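A research group working with handheld grippers says it has found a cheaper way to teach robots to tidy up a desk: stop recording so many perfect runs and record more of the moments just before a grasp.

The method, called Liltness by the people who wrote it, was presented on Wednesday at a small workshop on robot learning. The work was led by Samah Zerouali and Mounir Slaoui, with engineering support from Trolico, a company that builds control software for warehouse arms.

Robots that learn by imitation usually need a person to show them a task again and again. In this case the person holds a two-finger gripper in one hand and does the job directly, with a camera on the tool recording what the fingers are facing. The recordings are then used to train a model that drives a real arm. The approach has become popular in the last few years, mainly because a person can gather data on any table without moving an arm into the room.

The weak point is what happens near the object. A person picking up a soft toy or a bag of candy hardly ever hesitates. The fingers go in, close and lift. A model trained on those recordings learns the easy part of the motion well, but it sees very few examples of what to do when the fingers arrive a little too far to one side, or when one fingertip lands on a wrapper before the other has reached it.

Liltness changes how the person records. For every full pick-and-place run, the operator also makes a set of short approaches that end with the gripper still open. The operator comes in from a different side each time, stops close to the object, backs up slightly and lines up again. No object is moved. Each approach lasts a few seconds, and several can be made in the time one full run takes.

"We had been throwing those away," Zerouali said. "Every operator does a few by accident at the start of a session, and the old script cut them out because there was no grasp at the end. Mounir left them in one day to save time on editing and the arm got better at the bag."

The team then tested the idea on purpose. It trained one model on 3,000 full runs. It trained a second on 400 full runs plus the short approaches, so that the total recording time was a small fraction of the first. Both models were asked to clear desks they had not been trained on, using the same arm and the same fingers.

On hard objects such as toy bricks and small boxes, the two models did equally well. On soft or slippery ones, the second model failed less often, and it failed in a different way. The first model tended to close on air or pinch the edge of a package and drop it. The second more often stopped short, moved sideways and tried again. Slaoui said this made it slower on easy objects, and that the group has not yet found a good way to remove the delay.

The desks used in the project are deliberately left messy. Early on, the group worked on a clean table with one object at a time, and the resulting model did poorly as soon as a cable or a charger was nearby. Magdy Lamrani, who runs the recording sessions, now asks operators to leave keyboards, power strips and cords where they are and to put the objects down among them. The layout is changed after 12 approaches.

Objects are chosen to be awkward in different ways. Plush toys give under the fingers and hide their own outline. Shiny film throws highlights that move as the camera moves, which makes the edge of a package hard to locate. Toy bricks are simple to grip but can lie with the hollow side up, and the model has to learn that this is still the same kind of object. Open boxes are there as places to put things, and they usually have a few items in them already.

A second part of the work deals with labeling. Short approaches are no use unless the training program knows which object the operator was heading for, and on a crowded desk that isn't always clear from the video. The group first had people mark every clip by hand. That took longer than the recording did.

The current version asks the operator to say the name of the object out loud at the start. A speech tool turns the word into text, and a separate check throws out any clip in which the gripper ends up closer to something else. Operators have a fixed list of words to use — "plush," "bag," "brick," "box" — and are asked not to describe colors or brands. The check still makes mistakes when two objects are almost touching, and those clips are set aside for a person to look at. 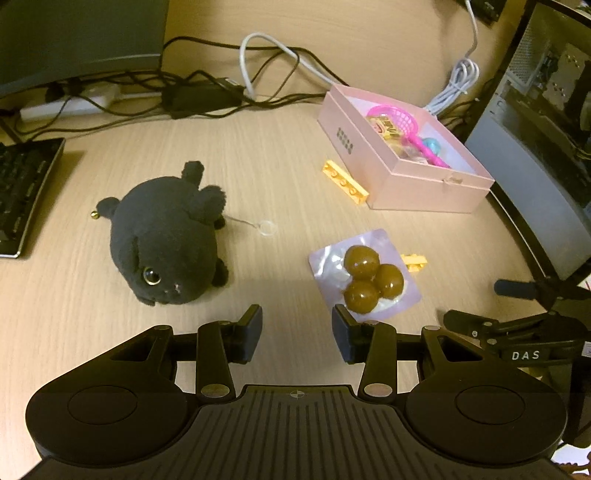
Hiyori Chiba told the workshop she was not convinced that the short approaches were doing the work. A model trained on fewer full runs might simply be less sure of itself, she said, and a less certain model could look more careful around a soft toy without having learned anything about soft toys. She asked for a third model, trained on 400 full runs and nothing else.

Zerouali replied that such a model had been trained, but only on an earlier set of objects, and that it had done worse than both of the others. She agreed that the test should be repeated with the current objects before the results are compared directly. The group plans to add it to the written version of the paper.

Other questions dealt with the fingers. All of the recordings were made with one type of fingertip pad, and it isn't known whether a model trained this way would carry over to a wider or softer one. Hala Farouk, who handled the hardware, said a change of pads had been tried for one afternoon and that the arm began stopping too far from the object. She thinks a small amount of new recording would fix this but has no figures yet.

There is also the matter of how the approaches are made. Two operators recorded nearly all of them, and both are right-handed. Lamrani said that approaches from the left side of the desk are thinner in the data as a result, and that the model is visibly less steady when it has to come in from there. New operators are being trained, and the recording instructions now set a starting side for each clip.

Trolico said it has no plans to put the method into a product at this stage. The company's interest is in mixed bins, where soft packaging is common and where a dropped item can stop a line. Its engineers are running the same comparison on a bin of bagged goods, with the box walls adding a limit on which way the gripper can back out.

The group intends to release the short approaches and the spoken labels, along with the script that sorts them. The full runs will follow later, after the clips in which papers or screens can be read have been checked. A first batch is expected in January.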